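Review: Garno red paper cups, two sizes, after two months in a shared lounge

Posted March 27, 2022

We switched to the Garno cups in January, when our old supplier stopped carrying the plain white ones we had used for years. I order the supplies for a shared lounge in Dolulbridge. It has a long sofa, a round granite table, a window counter with stools, and a coffee station that gets heavy use in the morning. I bought one mixed case of 782 cups from Plandport, the restaurant supply place, and we are near the bottom of it now.

What you get

The case holds two sizes, both red outside and white inside with a rolled rim. The small one is meant for espresso or a taste of something. The larger one is a normal coffee size. They come in plastic sleeves, and the sleeves are packed in two layers with a sheet of cardboard between them. One sleeve in our case had split and a few cups at the end were crushed. Plandport credited us for the sleeve without asking for it back.

There are no lids in the case. Lids are sold separately and I did not buy them, so I can't comment on the fit.

Holding and drinking

The paper is single wall. With fresh coffee the larger cup is too hot to hold low down for the first few minutes, and most people pick it up near the rim. Tea is worse. If your crowd drinks tea made with boiling water, buy sleeves or a double wall cup. For coffee from an urn it is fine.

The rim is smooth and keeps its shape. Our last cups went soft at the seam after half an hour. I left one of these full of coffee for over two hours on my desk and the seam held, though the bottom had started to feel damp. The red does not rub off on hands or napkins.

The small cup is light, and an empty one will slide if you bump the table. On the granite it moves easily. On the wood counter it stays put a little better.

Cleanup

Cleanup is what I care about most, as I do a round of the lounge at the end of each event. The red shows up well against both the dark stone and the brown wood, so I miss fewer cups than I did with the white ones. White napkins are easy to spot too.

The cups nest well. I can carry a good stack in one hand and keep the other free for moving stools. They separate again without much pulling, as long as they are dry. A cup with liquid left in it needs to be emptied first or it ends up over the one below. I push used napkins into the top cup and take the lot to the bin in one trip.

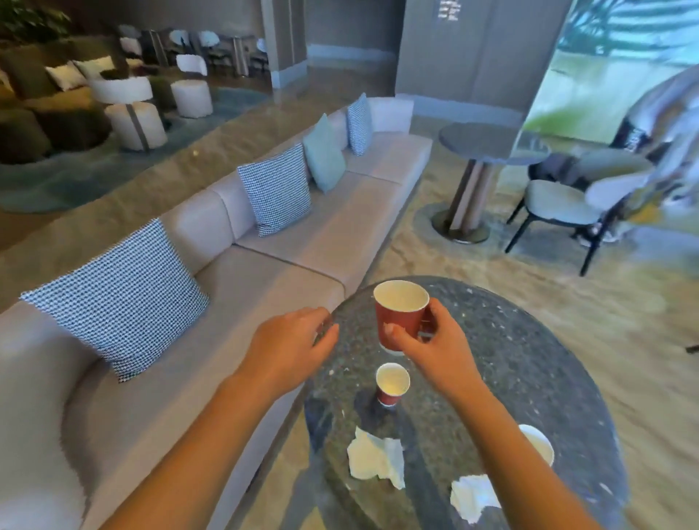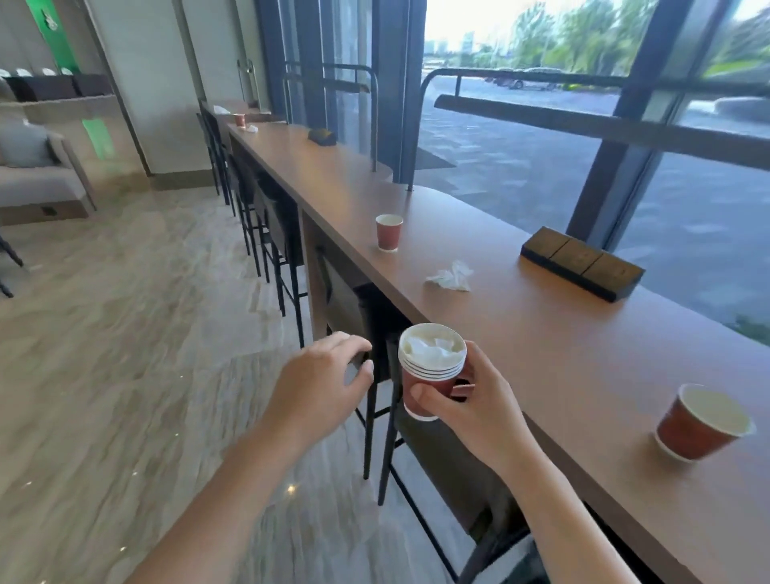

Compared with the Abdella cups

I tried one sleeve of the Abdella cups before ordering the case. They are stiffer and more comfortable with hot drinks, and I would pick them for a meeting where people sit with one cup for an hour. They did not nest as closely, though, and a used stack leaned once it got tall. They also took up more room in our cabinet, which is only 14 inches deep. The Garno sleeves lie flat in it with the door closed.

Price

We paid 11 cents a cup with delivery. The Abdella cups were higher in the small quantity I bought. I did not get a quote for a full case.

Complaints

The mix of sizes in the case is fixed. We ran through the large cups much faster and still have small ones left. Plandport does sell single size cases, but only with a longer wait.

The cups have no fill line, and people pour right up to the rim. We have had more drips on the counter than before.

The size is printed on the shipping box and nowhere on the sleeves. I now write it on each sleeve with a marker when the order comes in.

Would I buy them again

Yes, for coffee and cold drinks. My next order will be a single size case of the large ones, plus a few sleeves of the Abdella cups for the tea drinkers.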